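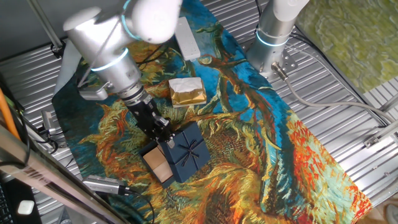
Zotura at the gift box job, fingertip at the corner of the lid

Slide 1. Say hello, thank Welstead for the room, and get straight to the kit. I've had Zotura on trial since April and I've been boring everyone at home with it, so it's lovely to have a room full of people who came on purpose!

What you get from Brotbridge: the arms, the grippers, the cameras, the teaching software, and a person on the phone who picks up. Hire only at the moment. You need a sturdy table and a decent bit of wall to plug into. Lino Dal Bello and I had it bolted down and moving before lunch, and neither of us is an engineer.

Why gift boxes? They're awful, frankly. A matte lid shows every scuff, a bow can snag, and a soft cloth underneath shifts when you push on it. If a kit copes with that, I'm interested. PAUSE here, let people look at the bow.

Slide 2. The wrist camera. This is my favourite part of the whole package, so don't rush it. You see what the gripper sees, with the jaws big at the bottom and the work right up close. For a narrow piece held upright next to an open box, a view from across the table is hopeless. From the wrist you can judge the gap.

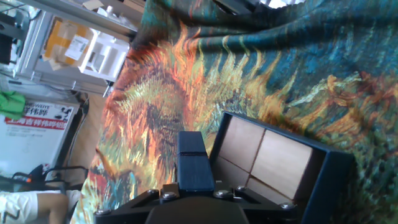
Sang-wook Min wanted to know if the view goes soft once the jaws get close, as it did on the last kit he hired, and if you can swap the lens yourself. Answer: mine has stayed usable right down to the box, and no, the lens is a Brotbridge job. (Check what they charge for it before the talk.)

Teaching it. You guide the arm through the move, save it, and do it again with the box turned a bit. I did 40 goes at the lid before I trusted it -- fewer would have done, I was enjoying myself. The software keeps every go and lets you bin the clumsy ones, and I had plenty of those.

Slide 3. Busy backgrounds. I'd expected to be told to use a plain mat. We went for the sunflower cloth, all thick brushstrokes and swirls, and put a crumpled paper package on it.
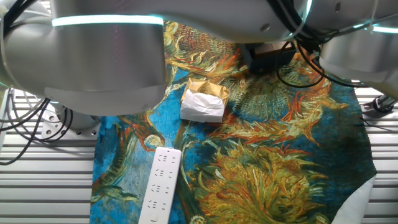
Much harder than our plain grey mat, Ye-seo Nam reckoned, and she'd like to see the same moves on shiny film before she signs anything. Fair point, and I haven't tried enough of that to say.

Grumbles, be quick: the manual runs to 136 pages and the index is useless. The cables want tidying. Saved moves are named by number only, so keep a notebook.

Slide 4. Prices on the handout. Kasun Nanayakkara has the spare copies by the door. Then questions, and leave the arms switched on for anyone who wants a go.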